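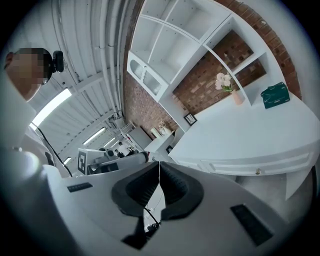

Setting up the Collex hand-held gripper kit

I've been using the Collex kit from Tititz since September, and I keep getting the same messages from people who've just unboxed theirs and are staring at a pile of cables. So I've written down how I go about it, from first switch-on to a decent batch of recordings, with a few grumbles along the way (the quick start leaflet is one folded sheet, and half of that is warranty).

You get 2 grippers, the marker cubes, a head camera on a bracket and more cable than you'll ever want. I'm going to assume you've charged everything overnight and put the Flinwood software on your computer.

Step 1: Put the cables where you won't tread on them

Plug in each gripper, then clip the cable to your top before you do anything else. I skipped the clips for my first week and yanked a plug out twice in one morning! Leave enough slack to reach right up above your head and back down again. If you feel a tug at full stretch, move the clip, don't just stretch less.

Step 2: Fit the markers

The markers are the black and white blocky squares, and they're how the software knows where each gripper is. They push on and then take a quarter turn. Give them a wiggle afterwards. Mine felt solid straight out of the box, but the left one had worked loose by lunch and I had to bin a whole morning of takes (I was not cheerful about it). Wipe the faces with a dry cloth and keep your sleeves and fingers off them while you're recording.

Step 3: Do the lift check

Press record, hold one gripper up at head height with the marker in clear view, count to three and bring it down slowly. Then do the other. On the screen you want a smooth line for each one. If the line jumps about, it's nearly always a marker that's slipped or a bright light bouncing off it, so turn yourself a bit and try again. 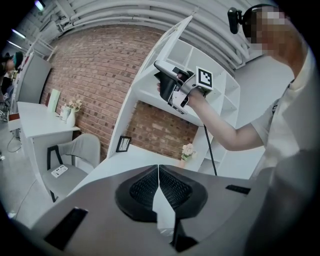

Step 4: Practise the squeeze

Don't record anything yet, just pick things up for ten minutes. The squeeze is lighter than you'd expect and everyone clamps down far too hard to begin with, me included. I start on a sponge and work up to a paper cup.

Step 5: Record in short batches

Now both hands out in front, elbows in, and look at what your hands are doing. The head camera only sees where your head is pointing, so glancing over at the computer mid-take is a really good way to spoil it.
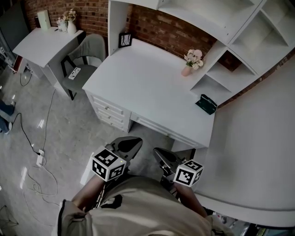

I go for 200 takes a day and then stop, as my wrists start to complain and the takes get sloppy. My total so far is 2,862, and the early ones are noticeably worse. Name your batches as you go, by the way. I've got a folder called "new new test" with 102 takes in it and no idea what I was up to.

Is it worth buying? I looked at the Hadgu set as well, and it's cheaper, but I couldn't get on with the handle at all. The Collex suits my hands better, and I've got used to the cables. I'd still like a longer leaflet, and a spare set of clips in the box would be nice.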